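FOR IMMEDIATE RELEASE
6/25/19

Stendside Workshop Puts Its Home-Built Gripper Plans Out for Anyone to Use

Hi from the back bench at Stendside! I've been threatening to write one of these for months, so here goes. As of today the full plans for Potden, the hand-held gripper we've been building in our shared workshop, are free to take, print, change and argue with. The files, the parts list and the wiring notes for the powered version are all in one folder, and you can get a copy by writing to us or by stopping in on an open night and bringing a memory stick.

Some background for folks who don't know us. Stendside is a shared workshop with 40 members, a couple of printers that mostly behave, and more half-finished projects than shelf space. I joined to fix a lamp. In February a few of us got to talking about robot arms, and how the hand on the end always seems to cost more than the rest of the thing put together, and by the end of the evening we had a sketch on the back of a seed catalog. That sketch became Potden. (The name was a typo on a storage bin and it stuck.)

The idea is pretty simple. You hold the tool in your hand and work the fingers yourself, and you learn what the shape can and can't pick up before you spend a dime on motors. Once you like how it handles, you take the same fingers and bolt them onto a powered base, which we call Luo. Same screw holes, same spacing, no redrawing. We went through four versions of the finger before I stopped grumbling about it. The first was too skinny and snapped at the screw hole. The second was so chunky it couldn't get under a pencil. I'll spare you the third.

Parts for the hand-held tool came to about $30 for us, and that's buying screws in the small bags like regular people. Luo costs more because of the motor, and how much more depends on what you've got in your junk drawer. You don't need a fancy printer. You do need some patience with the threaded inserts – push them in slowly with a warm iron and keep them straight, or you'll be printing that arm again. Ask me how many I've done over.

If you're building at home, clear off a table and give yourself a whole afternoon. Lay the rods out first and match them to the drawing, since a couple of them are bent and it's easy to put one in backwards. Leave every screw a little loose until both fingers are on. Then line the pads up so their inner faces look straight at each other, and tighten from the base out toward the tips.
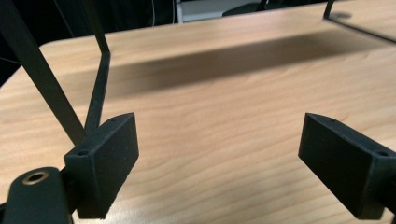 I like to stop at that stage and just open and close the thing for a while before I go looking for something to grab. If one side drags, back off the screw nearest the base by a quarter turn and try again. Black pads on a pale wood table are easy to eyeball, and I've gotten used to checking the gap that way. The drawing has a proper measurement too, if you'd rather use a ruler.

Our friends at Hometti, the little hardware store across the lot, have agreed to put together screw and insert packs for anybody who doesn't want to hunt down the sizes. Ask at the counter for pack 1157. They'll be keeping a small stack on hand through the summer, and if they run out, leave your name and they'll make up more.

We're also starting a Potden build night, once a month, open to members and non-members alike. Bring your own printed parts if you have them, or come early and get in line for a printer. Kids are welcome with a grown-up. There's no charge for the evening – just pay for the plastic you use.

And please send us your changes! I'd especially love to see somebody come up with a softer pad, and a left-handed grip is way overdue. Anything good goes in the folder with your name on it.

For plans, build night dates or questions, contact the Stendside Workshop front desk during open hours.

Recent from Stendside
Luo powered base: wiring notes, second draft
Threaded inserts without tears
New shelf rules for unfinished projects
Printer sign-up sheet has moved
Hometti summer hours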